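Gripper thread, October 31, 2020. Comparing 2 hand-held units, Zellari fingers versus the old Londoño ones. Grab a tea, I get carried away.

**1/** Quick recap for anyone new — I've been trying both sets on household jobs, and this round is laundry. Denim mostly, because denim is a pain. Thick seams, stiff hems, and it never folds the way you planned.

**2/** The Zellari fingers are the yellow ones with the slot through the middle. First impression from my notes: lighter in the hand than I was ready for, and my wrist was much happier by the end of the day (the Londoño set had me reaching for the heat pack by lunch). 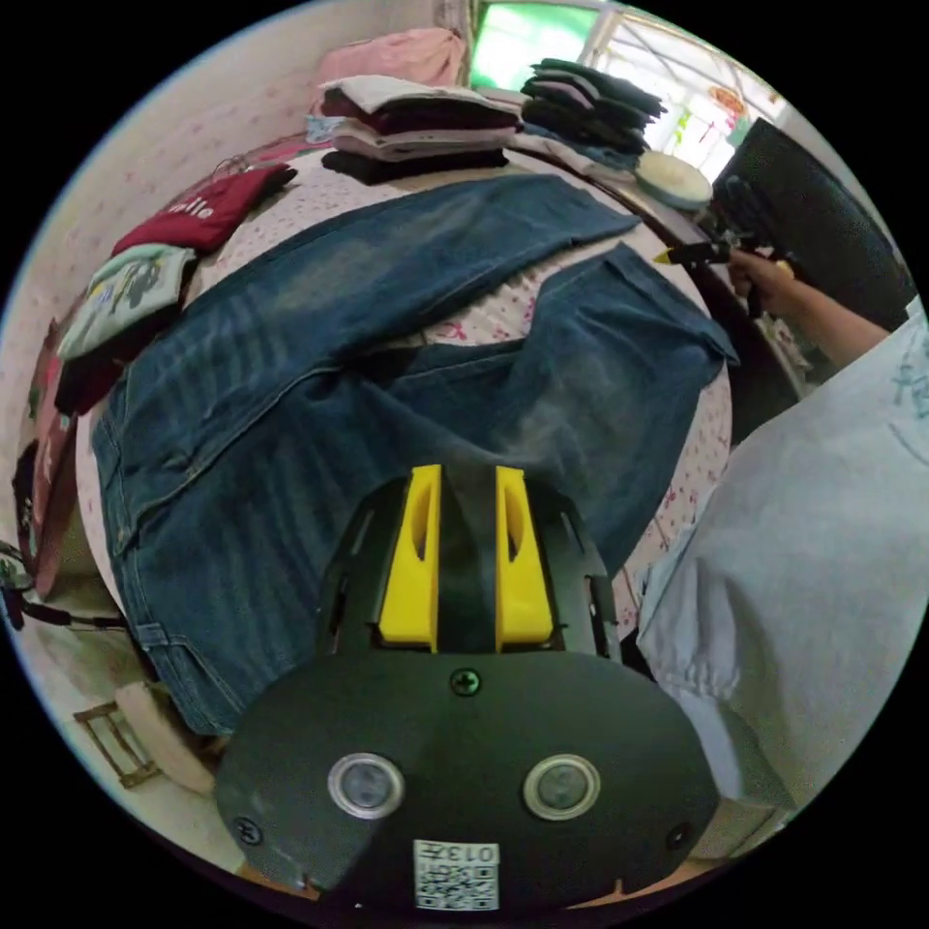

**3/** Grip on a single layer is lovely. Pinch the hem, lift, done. Where it gets cranky is the waistband, where you've got a belt loop and a doubled seam and the tips want to slide off sideways. Fatima Xaba reckons I'm coming in too steep. She's probably right, she usually is.

**4/** Scores so far, out of 75 on my very unscientific sheet... nah, I'm not posting them yet. I changed the rubric halfway through and now half the rows are in a different colour and mean nothing. Will redo it properly.

**5/** Steam! I want to know what it does to the lenses over a long session. If you've run cameras near a steamer or a kettle, please tell me what you wiped them with. I've had 3 different answers from the Darkadthorpe group and they all contradict each other. 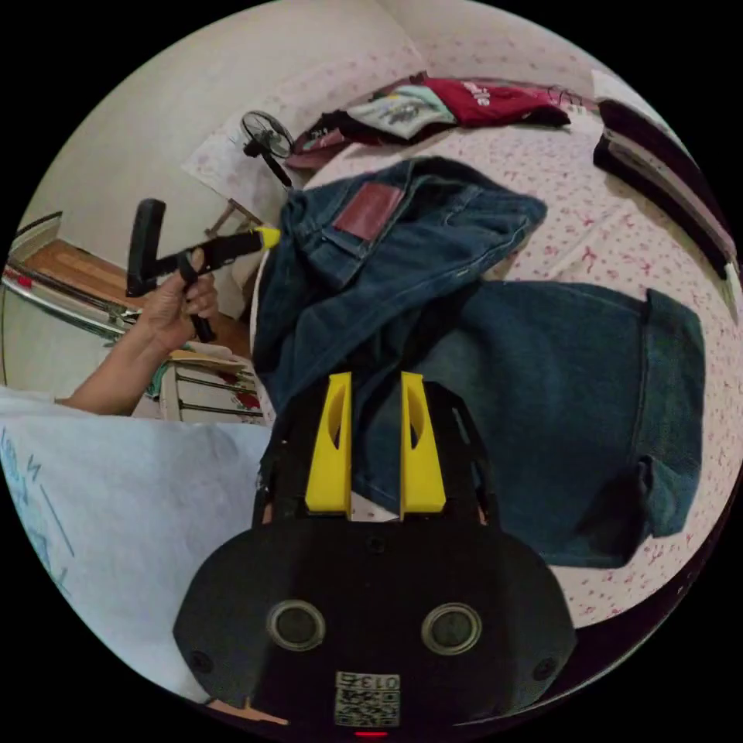
**6/** Controller side: still on Tulia for both units so it's a fair comparison. The new build closes the fingers a touch more softly at the end of travel and I'm a big fan — the old one used to snap shut and flick the fabric away, drove me spare.

**7/** Armelle Gaillard asked whether the narrow gap between the fingers is a problem for bulky stuff. For T-shirts, no. For jeans folded over twice, yep, bit of a squeeze! I'd love a wider spacer and I'm going to have a go at printing one.

**8/** Things I'd keep from the Londoño set: the rubbery tips, the grey storage case, and that's the lot. Sorry Londoño.

**9/** Towels next, then fitted sheets if I'm feeling brave. Send me your favourite awful garment and I'll add it to the pile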